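The Clovport is a programmable thermostat kit for small heated boxes: seed trays, bread proofers, reptile tanks, a yogurt cooler, the cupboard where you keep your filament. You set a target temperature, you set how far it may drift before the relay clicks, and it gets on with the job. We've been running them in our own shop since the first boards came back, and we like this one a lot!

It grew out of the older Jatudano board, which many of you built and then wrote to us about (thank you, we read all of it). The big requests were a display you can read from across the bench, screw terminals that take thicker wire, and a way to keep settings when the power goes out. All of those are in. Ivar Lindholm laid out the new board and managed to keep the same mounting holes, so if you already have a Jatudano in a case you can swap the new one straight in.

## What it does

The sensor is a sealed probe on a two-wire lead, and it reads from just above freezing up to the boiling point of water. The display shows the current temperature in large digits, and a press of either button shows the target. Hold both buttons and you're in the setup menu, where you pick:

- heating or cooling
- Fahrenheit or Celsius
- the drift allowed before switching
- the shortest time between switches (great for small compressors, which hate being started again too soon)
- a correction for the probe, in tenths of a degree

There's also a ramp mode, and it may be our favorite part. Give it a start temperature, an end temperature and a number of hours, and it walks slowly from one to the other. Bread people love it. So do the seed starters, who come back every April with new ideas for it. 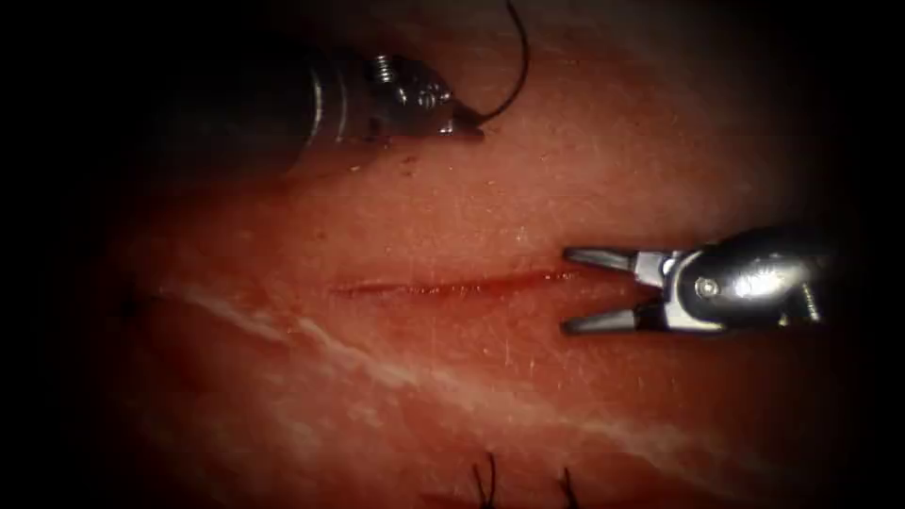 **Can I run a heater straight off the relay?**

Small ones, yes, as long as they run on 12 volts and stay within the rating printed next to the terminals. For anything on household power, use the Clovport to switch a properly enclosed outside relay, and have someone qualified do the wiring if you haven't done that kind of work before.

## Building it

The kit comes unassembled. All parts are through-hole, the pads are generous, and the values are printed on the board as well as in the booklet. A first-time builder should set aside an evening. If you've built a few kits already you'll be through it well before bedtime, with the probe in a glass of ice water to check the reading.

Start with the resistors, then the sockets, then the taller parts. The display goes on last and sits on its own strip of pins, so you can mount it on the front of a case and run a short ribbon back to the board. Watch the stripe on the two diodes. The one by the power terminal is easy to put in backward, and the board will simply stay dark until you turn it around.

The chip comes already programmed. For those who like to tinker, the full program is on the download page – all 2,877 lines of it, with comments – and the header for loading your own version is already in the kit. One customer added a second ramp so his dough could warm up and then cool down again before baking, and we liked it so much that it's now an option in the menu.
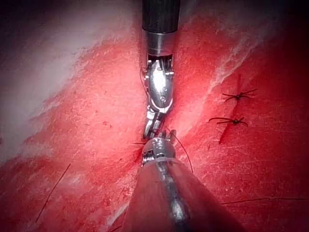

The header also puts out a plain text reading once every two seconds, so you can hook up a computer and keep a log of a whole night if you want to see how steady your box really is. It's good fun, and a bit addictive. Moving the probe a few inches away from the heater often does more for a steady line than any change in the settings.

## In the bag

- circuit board and all parts
- programmed chip and socket
- display with pin strip and ribbon
- sealed probe
- booklet with schematic, parts placement and menu chart

You'll need a 12-volt supply, a soldering iron and a case. The Wolletti clear case fits without drilling. The Reuter one fits too, and it's a bit roomier, but you'll have to cut the slot for the display yourself.

Stock number 1615. Club and classroom packs of 50 are packed to order, so please allow a little extra time for those. Longer probe leads can be added at checkout, and if you need a length that isn't listed, send us a note with your order and we'll make one up.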